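Archives > Road & Commute > October threads
Filed under: Driving, Evening traffic, Member posts

Subject: Re: turning the headlights on, and the Okley road at dusk
From: Younes Fawzy
Date: Oct 15, 2021

Hi all,

Replying to the note from Distby, quoted here so people don't have to dig for it:

> I drive Bestton to Okley four evenings a week and I'm seeing more and
> more cars with no lights on until it is fully dark. My own rule is that
> if the streetlights aren't on I don't need mine. My husband says that is
> wrong. Also, has the lane layout past the Shawky turnoff changed? I got
> caught on the wrong side of the solid line last week and had to go all
> the way to the next exit and back. Is there any list of the new markings?
>
> Distby end, silver hatchback

Taking the lights first. I'm with your husband. The half hour after sunset is when I have the most trouble judging how far away something is. The sky is still bright and your eyes set themselves for that, so the road looks darker than it would an hour later. A dark car on dark asphalt more or less goes away, and the lights are what you pick it up by. I switch mine on when I leave the parking lot at work from now until February and don't think about it again.

Check that your tail lights come on too. On my old car the dash lit up and the daytime lights in front were on, and I drove for most of a winter assuming the back was lit as well. It was not. Walk around the car once with the switch on auto and once with it on manual.

For what it's worth, dusk on a multi-lane road looks like this from the driver's side of things:

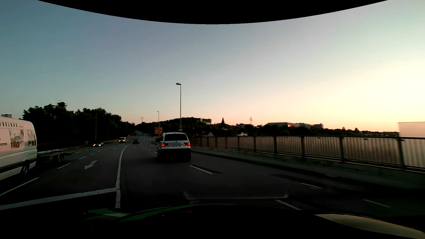 White BMW SUV ahead with its tail lights on, oncoming headlights farther up.

The small car way out in front is the one I would point to. With its lights off I doubt I would pick it out at that distance. The white van on the left is easy to see because it is white and big and close. The flatbed behind it is another matter. An empty trailer sits low, and if you only look at the van you can forget there is more coming after it. I try to look for the end of the whole thing before I decide the gap is a gap.

On the lanes, yes, the layout past the Shawky turnoff was repainted over the summer. The solid line now starts 170 yards earlier than it used to, so you have to be in the lane you want before the bridge. If you miss it, stay where you are and take exit 8, then come back on the frontage road. That costs me seven minutes when traffic is moving. Please don't cut across the solid line. I saw a pickup do it on Tuesday and the car behind had to brake hard.

I don't know of a list of the new markings. The county works office has a plan sheet for that stretch, number 562, and they let me look at it at the counter when I asked. They would not mail a copy. If someone is going into Bestton anyway and can take notes on the part between the bridge and the Okley merge, I would like to know whether the old line there is supposed to be gone. You can still see it when the sun is low.

One more item, the left mirror. Mine was set too far in and I was seeing my own door handle. Moving it out helped a lot with trucks coming up on that side.

Younes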